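Warnarcombe Children's Center Opens Refitted Play Kitchen Room

September 30, 2018

The Warnarcombe Children's Center has completed the refitting of its play kitchen room, on the ground floor of the east wing. The room will be open to families during regular center hours, and to nursery and kindergarten groups by reservation on weekday mornings.

The work began in March and was carried out in stages so that the adjoining reading room could remain in use. It covered the floor, the lighting, the storage wall and the play counters themselves, which had been in service since the room was first set up. The older units had become difficult to clean, and several had lost their doors. The center decided early in the year to replace the cooking area as a whole and to retain only those items that remained sound.

The project was supported by a grant of $3,000 from the Mittal Fund, which assists small public facilities for children in the county. The remaining costs were met from the center's own maintenance budget. Joinery and fitting were assigned to Kimden, a local workshop that had previously supplied shelving for the center's library corner.

The main counter

The principal counter has a wood-look top in a butcher-block pattern of lighter and darker strips. A clear acrylic lip, fixed with small screws, borders the front, and whitewashed boards form the backsplash. The lip was requested by center staff, who had found that spoons and small play foods were regularly pushed off the old surface and lost beneath the units.

The height of the counter was discussed at some length during planning. The former units were low and suited toddlers, but older children tended to kneel at them or move their games to the floor. The new arrangement allows for use by children from the age of three, and a step is available on request from the front desk. Families with younger children are asked to use the mats beside the window, where a separate basket of soft items is provided.

Pots, spoons and cloths

A smaller selection of utensils is now kept at each counter. Under the former arrangement, all of the cookware was stored in two deep bins, and children commonly emptied both before choosing anything. The center has since sorted the full collection and withdrawn pieces with worn edges, missing handles or chipped coatings. What remains has been divided into sets, each intended to be used together and returned together.

The set assigned to the main counter is a plain one: a stainless steel pan, a spoon with a thick blue handle, a folded yellow cloth and a glossy red play food. Staff may add to it for particular sessions, but the basic set is the one that visitors should expect to find at opening time.

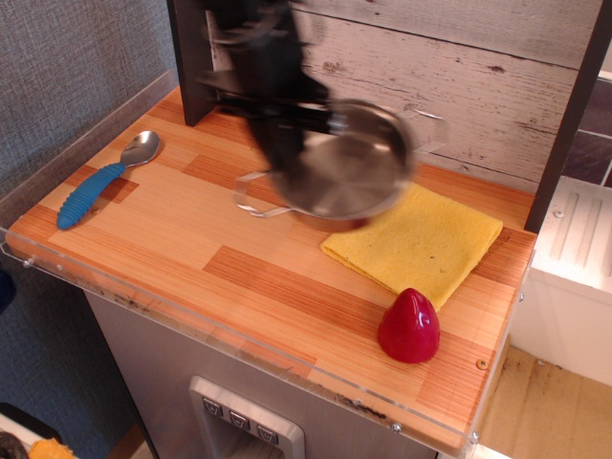 Choice of materials

In selecting the cookware, the center gave preference to metal over thin plastic. Metal pots make a more convincing sound when stirred, and they withstand daily washing. The thick, ridged handle of the spoon was chosen with similar care. Wide handles of this type are easier to hold for children who are still developing their grip, and for those who find narrow handles tiring. The center's accessibility adviser recommended that at least one such utensil be placed at every counter as a matter of course and without being set apart from the rest.

Cloths are included in every set. Staff observed over the previous winter that children who were given a cloth would use it at once – to wipe the counter, to dry a pot, to cover a dish or to carry something understood to be hot. The cloths are laundered at the center each evening and are replaced when they can no longer be cleaned well. Small marks from ordinary play are to be expected and are no cause for concern.

Play foods have been reduced in number for the present. The former collection included many items with detachable parts, and these have been removed. Those now in use are single solid shapes in strong colors, which can be wiped clean quickly between sessions.
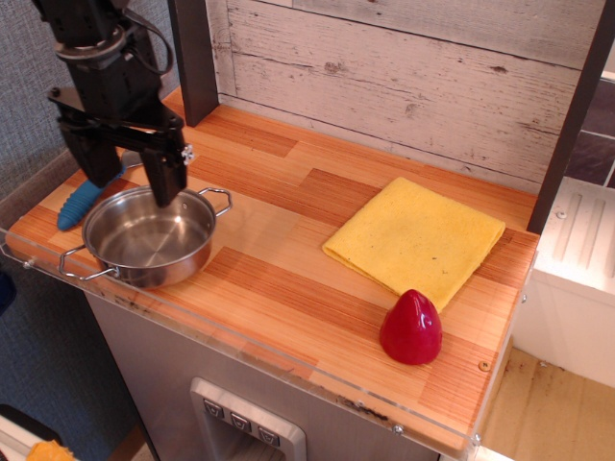

Additional play foods will be introduced later in the season, once staff have had an opportunity to see which sets are used most and whether the present storage is sufficient. Suggestions may be left at the front desk in writing.

Use of the room

Visitors are asked to observe the following arrangements:

Shoes should be removed at the door and placed on the rack provided.

Food and drink, including water bottles, should remain in the entrance hall.

Cookware should stay at the counter to which it belongs. A label on the inside of each storage door lists the contents of the set.

Children may combine items on the counter in any way they like. Adults are asked to refrain from correcting the arrangement while play is in progress.

At the end of a visit, pots and spoons should be returned to the counter, the cloth refolded, and any item that has been in a child's mouth placed in the gray tub for washing.

Broken items should be handed to a member of staff and should not be put back in the set.

The room can accommodate 48 visitors at one time, adults included. When that number has been reached, families will be given a numbered card and invited to wait in the reading room. Group leaders are reminded that reservations apply to the whole room and that late arrival does not extend the time reserved.

Program for the autumn

A short program of guided sessions will begin in the coming weeks. Each session is built on a simple kitchen task, such as setting a pot on a cloth, laying out a spoon for each guest or clearing a surface before a meal. The sessions are intended to support early language as much as handling. Children are encouraged to name what they are using and to say where it is going: in the pot, on the cloth, beside the spoon, in front of the pot. Leaders have found that words of position are learned readily when there is a real object to move and a clear place to put it.

Only a few objects are used in each session. A pot, a cloth, one utensil and one play food are generally sufficient for the youngest participants, and a crowded counter tends to shorten their attention.

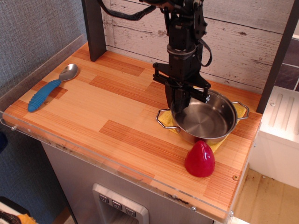 The pot on its yellow cloth at the main counter, with the blue-handled spoon to the left and the red play food in front.

Printed cards with suggestions for similar activities at home will be available free of charge. The cards were prepared by center staff and call for nothing beyond what is found in most kitchens. A first printing of 800 has been delivered, and further copies will be ordered if demand requires. The cards are also suitable for use in classrooms, and schools may ask for them when making a reservation.

Guided sessions are free for children who live in Warnarcombe. For other visitors the charge is $5 per family. Places should be requested in advance at the front desk. Registration by telephone is not possible at present, owing to changes in the office.

Further work

Two matters remain to be completed. The blinds on the courtyard side have been measured but not yet delivered, and the room may be bright in the early afternoon until they are installed. The sign in the corridor still carries the former room name and will be replaced when the corridor is repainted.

The former play units that were judged to be in usable condition have been transferred to the Ivunard Community Hall, where they will furnish a corner for the weekly parent and toddler group. Those that could not be repaired have been dismantled, and the sound boards kept for use in the center's workshop.

The center thanks the Mittal Fund for its support, and the families who continued to visit during the months in which the room was closed. Comments on the new arrangement are welcome and will be reviewed before orders are placed for the spring.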